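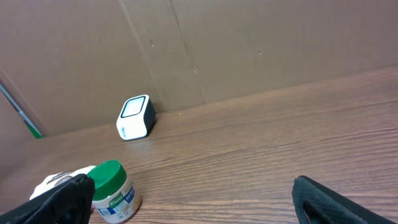 # Cardboard: how a flat brown sheet holds itself up

Cardboard is paper, mostly. A single sheet of paper will not stand on its edge on a table. A panel of cardboard often will, and it can be taller than the things placed in front of it. The difference is in how the paper is arranged.

## What is inside

The material most people call cardboard has a more exact name: corrugated fibreboard. "Corrugated" means folded into waves. The usual kind has three layers.

- **Outer liner:** a flat sheet of strong paper.
- **Fluting:** a wavy sheet in the middle.
- **Inner liner:** another flat sheet.

The layers are joined with glue, often made from starch. Starch is the same substance that thickens gravy.

Each wave in the fluting makes a small arch. An arch is a strong shape. When you press on the top, the push travels down both sides and spreads out. A sheet of cardboard has many arches in a row, and they share the load.

Most of the space inside the sheet is air. This is why a large box weighs so little.

## Which way is strong?

Cardboard is not equally strong in every direction. Look at a cut edge. On one pair of edges you will see the waves. On the other pair you will see a single strip of paper between the liners.

The flutes run like a row of narrow tubes. If the tubes stand upright, they act as columns and the sheet can carry weight. If the tubes lie on their sides, the sheet bends more easily. Box makers usually put the flutes upright in the walls of a box — boxes are stacked in trucks and warehouses, and the bottom one must not collapse.

## Folds and seams

A *fold line*, also called a crease or a score, is a place where the board has been pressed flat along a line. The arches there are crushed, so the sheet bends at the line and stays stiff elsewhere.

A *seam* is a place where two edges meet. Seams may be glued, taped or stapled. A seam is only as strong as whatever joins it.

A fold also helps a panel stand. One flat panel has a very narrow base and falls forward or backward. Bend it so that one part points in a different direction, and the base becomes wider. Engineers call this making the structure *stable*. A folding screen works the same way.

## Why is it brown?

Wood fibres are naturally a pale brown colour. To make white paper, the fibres are bleached. Packing board is often left as it is. Recycled fibres can add specks, and handling adds scuffs.

A plain brown panel has another use. Placed behind small objects, it hides whatever is further back, so the objects are easier to see. White plastic shows up clearly against tan. So does bright green. A tan or brown object is harder to pick out because it is close in colour to the panel. The difference between an object and its background is called *contrast*.

## Test it yourself

Ayane Katayama and Jeferson Moura wrote this test for the Skatton science club. It takes 10 minutes.

You will need:

- one piece of corrugated cardboard, 13 centimetres wide and 66 centimetres long
- a ruler and a pencil
- a small plastic jar with its lid screwed on
- a table

Steps:

1. Put the cardboard on the table and try to stand it on one long edge. Let go. Record what happens.
2. Lay it flat. Mark the middle of each long edge and draw a line between the two marks.
3. Hold the ruler firmly on the line and fold the cardboard up against it.
4. Stand the cardboard on its long edge again, with the fold half open, like a book. Let go. Record what happens.
5. Lay the jar on its side and roll it gently at the fold from the front. Try again with the fold nearly flat, then with it almost closed.

Write down which angle was hardest to knock over. If your results differ from a friend's, check which way the flutes run in each piece.

## Words to know

**Column:** an upright support that carries weight from above.

**Contrast:** how different something looks from what is behind it.

**Fluting:** the wavy layer inside corrugated cardboard.

**Liner:** a flat outside layer.

**Stable:** not easily tipped over.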